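Forums > Work and Life > Coaching, Courses and Self-Improvement

Search this forum Keywords Advanced Go

Thread: Mikholm 80-day program, worth the money?

parkside_kel
Has anyone done the Mikholm program? My manager has offered to cover half, which leaves me with $1,718 to find. It's 80 days, one group call a week and a daily workbook page. I've read the sales page twice and still can't tell what happens on the calls.

tuesdaybread
I did the February intake. The calls go for an hour. The coach talks for the first half, then two or three people get to bring up something from work. If you don't put your hand up early you won't get a turn. The workbook was the useful part for me. I still do the evening page.

Vallejo
Save your money. I got through 147 pages of that workbook and most of it was goal setting you'd find in any library book. The organisation behind it was poor too. Two calls were moved with a day's notice.

tuesdaybread
Mine were never moved, so that may depend on the coach. I agree the goal setting section drags. The part on saying no to extra work is better and it comes near the end, so plenty of people quit before they reach it.

flutanix
What do you want out of it, Kel? If it's confidence in meetings, I'd look at a speaking club first. Mine costs $100 a year and you're on your feet every fortnight.

parkside_kel
Partly meetings. Mostly I finish the day with nothing crossed off and then stew about it all evening.

Vallejo
Then a course that adds a daily page is the last thing you need.

flutanix
I don't agree with that. Ten minutes of writing before tea was what stopped the stewing for me. I wouldn't pay that much for it, though.

Parau
Check the refund terms before you sign. When I enrolled you had 14 days from payment, and the first call was on day 12. Ask if your employer's half gets refunded to them or to you as well, because mine took over a month to sort out.

parkside_kel
Good point, I'll ask. I might try the speaking club for a term and put the program off until the next intake. Is the workbook sold separately?

tuesdaybread
It wasn't when I did it. Email and ask, they do answer.
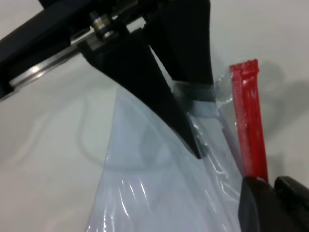
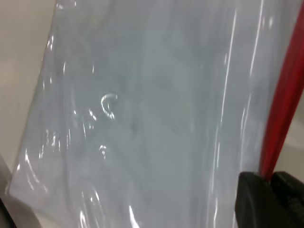 White tabletop (first), plastic bag with red strip (second)

Related threads
Speaking clubs for shy people
Getting your employer to pay for coaching
Evening journalling, paper or app?
Refund refused after cooling-off period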